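Notes on Training with Mixed Dishes

Over the winter I set out to answer a narrow question for the Meltamon project. When a two-arm robot is taught to place dishes in a rack by copying human demonstrations, does it help more to collect many demonstrations with one kind of plate, or fewer demonstrations with dishes that differ from one another? The project had assumed the first. The results now favor the second, and the purpose of this post is to record how we reached that view and where it remains weak.

The task is simple to state. Dishes are laid out on a table on both sides of a wire rack. The robot must pick each dish up and place it in the rack without contact between the two arms. An operator drives both arms by hand controls, and the system stores the arm positions together with the camera views. A policy is then trained to predict the next short stretch of motion from what the cameras report at that moment.

Two training sets were prepared. The first, which we call the uniform set, contained 2,000 demonstrations with plain round plates of a single size. The second, the mixed set, contained 535 demonstrations with dishes of different shapes, colors and rims. Dariusz Walczak and I recorded most of the mixed set in January. Both sets used the same arms, the same table and the same rack. Training settings were held fixed, and each policy was then given 200 trials on dishes that appeared in neither set. 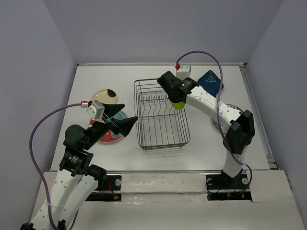
The shell-shaped dish and the green-rimmed plate, from the wrist camera:

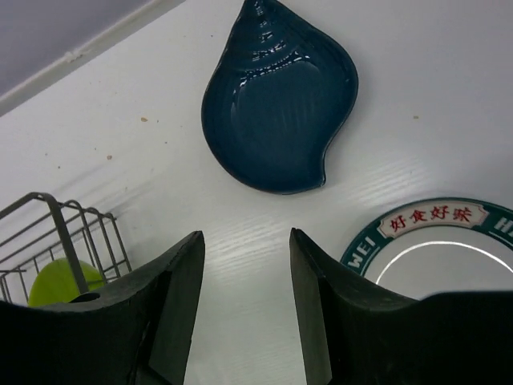
Ritu Bhatt read a draft of these notes and disagreed with my account of the gain. In her view the variety of the dishes matters less than the variety of the approach angles, and the one was simply carried along by the other. An operator who meets an unusual rim will bring the wrist in from a different side, and the policy learns from that wider range of motion. She would expect the same result from plain plates if operators were told to vary the approach on purpose.

I consider this a fair objection, and the present data cannot settle it. We did not control the approach angle in either set. A review of the recorded wrist positions shows a wider spread in the mixed set, as her account would predict. It also shows a wider spread in the height at which the fingers close, which may be a separate effect. Irregular dishes leave the operator fewer good places to grip, and the demonstrations contain more small corrections just before contact.

As for the result itself, the policy trained on the mixed set completed more trials than the policy trained on the uniform set, in spite of its smaller size. The difference was clearest at the pick. The uniform policy tended to reach for the near edge of every dish at the same height, and it lost its grip when the rim was uneven. At the rack the two policies were much closer. Both had trouble when the dish had turned slightly in the fingers during the lift, and neither had learned a reliable way to turn it back.

Several limits should be stated. Only one rack was used. The lighting was not changed. Glossy dishes were included in the mixed set, but we did not record gloss as a factor, and the effect of reflections on the wrist views is therefore unknown. Trials were scored by a single person, Tomomi Kikuchi, from video, without knowledge of which policy was running.

The next round will add a third set: plain plates only, with the approach angle assigned to the operator before each demonstration. Jhonatan Grajales is preparing the schedule of angles, and recording will begin once the wrist cameras have been calibrated again.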